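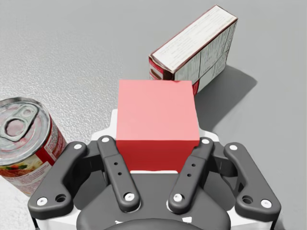
Small print is getting smaller and I'm tired of it

February 28, 2022

Quick one tonight, I have to be up at 6. But I've been mad about this since the grocery run.

My mother has a bad reaction to sesame. Not the hospital kind, the miserable kind. So I read labels. All of them, every time, becuase recipes change and no one rings a bell when they do. Last August the crackers she'd eaten for years got a new recipe. Same box, same colors, same price. One word different in a paragraph of gray type the size of sand. She was sick for two days.

I'm 51. My eyes are fine for driving. They are not fine for that paragraph. I stood in the Guslow store in Nalport holding a package up to the freezer light like I was checking a twenty for the watermark. A woman next to me was taking pictures of hers with her phone so she could zoom in. We didn't even say anything. Just nodded.

Meanwhile the front of the package has all the room in the world. Giant name. Giant spoon. A sunburst that says NEW LOOK. Great, love the look. Where's the sesame.

I know the arguments. There's a lot of stuff they have to print. Several languages sometimes, storage, address, recycling, the whole thing. Fine. So drop the story about the founder's grandmother. I counted the words on a granola package at home - 160 of them on the family farm, in nice big letters, and the allergens squeezed in under the flap where you tear it open. Tear it and half the list is gone.

And please don't tell me to scan the code. My mother doesn't have that kind of phone and the signal in the Kedville store is one bar if you stand by the bananas. A code is fine as an extra. It's not a label.

What I'd want is boring. Allergens on their own line. Black on white. A minimum size a normal person can read at arms length, and a plain "recipe changed" note on the front for a few months when it changes. Give the companies until 2028 if they need to use up old packaging, I don't care, just pick a date.

Small bakeries manage it. The one on our corner writes it on a card with a marker. Took them no time at all. I can read it from the door.

Anyway. Checking the soup cans tomorrow, there are 17 of them in her pantry and I bought a magnifying glass.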